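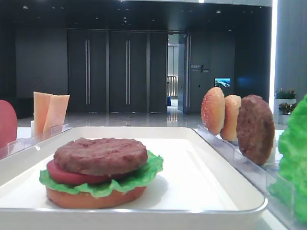
2 min read

I watched The Skakgate Signal last night, a spy picture I'd been meaning to get to since October. It runs a bit long and the first 20 minutes are mostly men in offices handing each other folders, but it picks up after that.

The plot concerns a radio station on the coast that keeps sending the same string of numbers every night. London wants to know who is listening. They send Hidstead, a retired code clerk who has never done field work, and he takes a room above a bakery and pretends to be writing a book on seabirds. His contact is a woman named Ríos who runs the ferry. She doesn't trust him, and for most of the movie she has good reason.

The middle section is the best part. Hidstead has 45 minutes between ferries to get into the station, copy a logbook and get back to the dock. There is almost no music and very little talking. I rewound it once to work out how he got past the second door, and I still think they skipped a step.

The villain, Studlow, is a letdown. He gets one good speech over dinner and then mostly stands at windows. The double cross near the end was easy to guess, and my friend Perla called it before I did. She also thought the ferry chase was filmed in a tank. I think she's right, the waves all go the same way.

The color on the copy I saw was faded and the sound dropped out twice. I'd still watch it again for Ríos, who gets all the best lines. There is a sequel set 16 years later with a different actor as Hidstead. Arsalan has it on disc and says he'll bring it over.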